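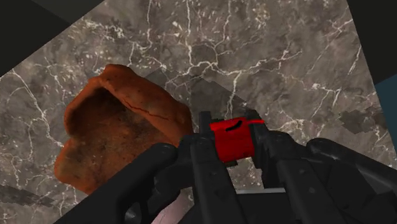 Conia releases Wastanach, a practice kitchen that never needs sweeping

GORGATE, 8th December. Conia today released Wastanach, a simulation package for teams teaching robot grippers to handle household crockery. It replaces the usual training method, in which a gripper meets a bowl and somebody fetches a dustpan.

The package puts a simulated gripper to work over veined marble counters, among rounded clay pieces with thick, uneven rims. Some of the clay comes with cracks and dark smudges already in place, so customers need not supply their own.

"We spent a long time making the pots worse," said Faustino Villalobos, who leads the product. "Our first ones were perfect, and the grippers got very good at perfect pots. Then we showed them one from my mother's kitchen."

Wastanach ships with 18 counter surfaces and two lighting setups. Buyers can adjust the weight and friction of every object, and can reset a counter as often as their patience allows. The Cárdenas add-on, with glassware, is planned for May.

A single license covers two workstations. Support is by email and is answered by the people who built the pots.

Trial copies are available now from Conia's Gorgate office. Dustpans are not included.

Press contact: Faustino Villalobos, Conia, Gorgate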